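July, 6:40 am

Up before the alarm again. Knee is stiff but not bad stiff. Coffee, half a banana, sitting on the back step while the sprinklers next door go. Want to get this down before work because last night I was too tired to write anything except "rode, ate, slept."

So. The Mason loop. Finally did the whole thing, no shortcut by the reservoir. Left at 5:15 after work, home at dark. Legs like wet rope. I'd been putting it off since spring, partly the hill, partly that stretch of county road with no shoulder. The road was fine. Two trucks, both gave me room. All that dread for two trucks.

The hill was not fine. Walked the last bit. Writing that down so I don't fudge it later. Got to the mailbox with the rooster on it and my heart was going like mad and I just got off. Stood there. Cows looking at me. Drank the last of the warm water and pushed the bike up to the top, then coasted down the other side with my mouth open like a dog. Swallowed a bug. Worth it.

Need: new rear tube, chain lube, something for the saddle soreness. The Floduto pump is leaking at the valve again, I hold it on with my thumb and it still hisses. 16 dollars for the rebuild kit, or get a new one and be done with it. I'll probably keep using my thumb.

Also need to eat more before. An apple and crackers at 3 is not dinner. Was shaky by the feed store and had to eat the emergency gel, the one that's been in the bag since last year. Tasted like frosting and tin. 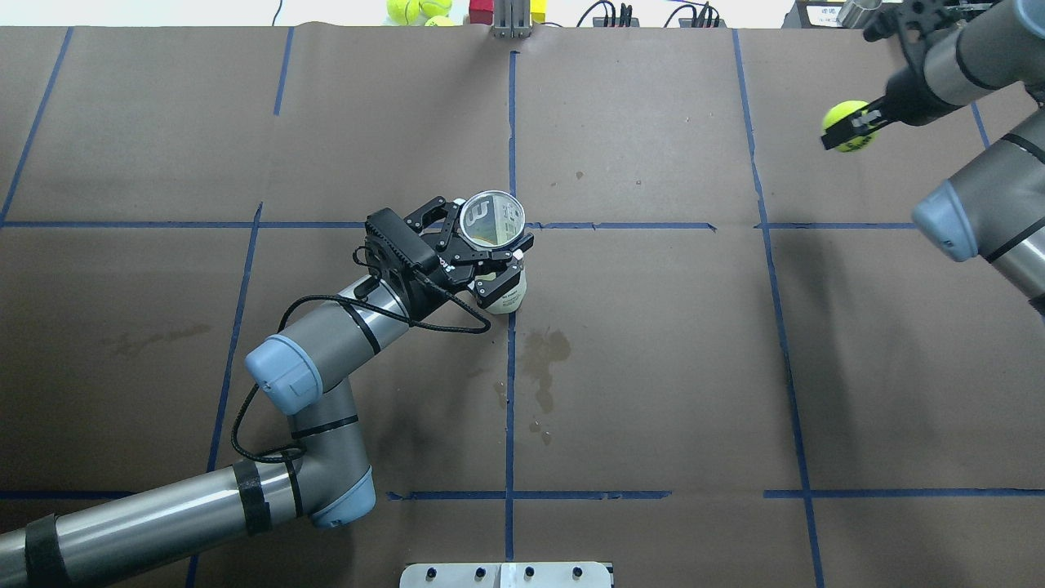 Rest of yesterday, quickly. Work was long. Lunch at my desk. Called about the roof and got the machine, called again and got the machine again. The quote from Polat is still in the drawer, they want 400 just to come out and patch around the chimney and that's before they find whatever they find. Stain on the hall ceiling hasn't grown. I drew a pencil line round it in the winter and it's still inside the line. So maybe I wait. Or that is exactly how people end up with a hole in the ceiling. Call once more today, then decide.

Tomatoes: first one that's properly red. Ate it over the sink with salt. The beans are a mess, something's chewing them at night, leaves like lace. Put out the dish of beer like my aunt used to, caught one slug and a moth. Sorry moth.

Didn't do the laundry. Didn't answer the email about the reunion. Keep opening it and closing it. It's only a yes or a no. I think I want to go, I just don't want to drive there. Could take the bus as far as Cleranus and get picked up. Would have to ask someone. Ok, ask.

Slept hard till 4 then lay there listening to the fan click. Had that dream where I'm back in the old apartment and there's an extra room behind the closet, full of somebody elses coats. Wasn't scary. I was pleased about the coats.

Weight 137, same as last week, don't care, moving on.

Today: post office before noon. Roof people. Buy the tube. Wash the bike shorts or there will be no riding tommorow. Easy one if I do go, just the river path and back, flat, no heroics. Then the loop again at the end of the month and I want to get past the rooster mailbox without stopping. Just past it. Can fall over after that.

7:05 already, how. Shoes. Where is my other sh

Found it. Under the porch chair. Going.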